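The arm at Clokis had been dropping glasses since November began, and by the second week Magdolna Orbán had stopped blaming the glasses.

It was a Grultus, an old one, bolted to a steel plate behind the hotel bar. It took tumblers off the washer tray and stood them on the shelf. The counter on its panel said 339 drops, though Vilmos Simon had reset it once by leaning on it, so the real number was higher.

"Suction or fingers?" Mulligan asked on the phone. Mulligan sold the parts.

"Fingers," she said. "The pads are fine. I changed them at 2000 cycles, like the sheet says."

"Then it's the teaching."

She had thought so too. The hotel had switched to bumpy glasses over the summer, and the arm still closed its hand as if they were smooth. She shut off the air, locked the switch, and took the gripper apart on a towel. One spring was weak. She put in a new one, wiped the old grease off the slide and wrote 291 on the tag, the last three digits of the spring's part number.

The grip would have to be taught again from the beginning. She wanted to see how a person did it, slowly, with a tray and no bar crowd. Vilmos offered his place. He set up the table by the sofa and she took the same kind of tray out of her bag.

"Just put them on upside down," she said. "Don't think about it."

"Now I'm thinking about it."

He did it 9 times. She watched where his fingers went when a glass was lying on its side, and how early he began to turn it.
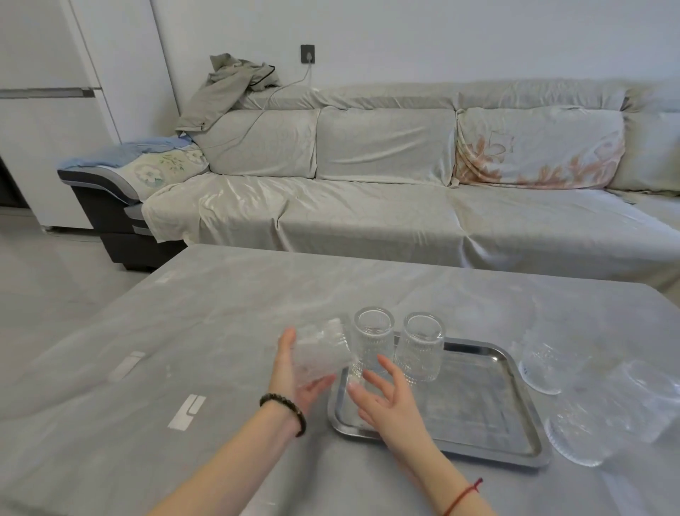
Two glasses standing on the tray, one on its way.

"You tip it before you're over the tray," she said.

"Do I?"

"Every time. The arm waits until it's all the way there."

She wrote that down. They had coffee, and she packed the tray and drove back to Clokis before the kitchen closed.

The new path took until about midnight. She moved the turn earlier, opened the fingers a little wider and slowed the last inch. Then she set the counter to zero, unlocked the switch and let the air back in. The Grultus picked up a tumbler, turned it and set it down. She pulled up a bar stool and watched it reach for the next.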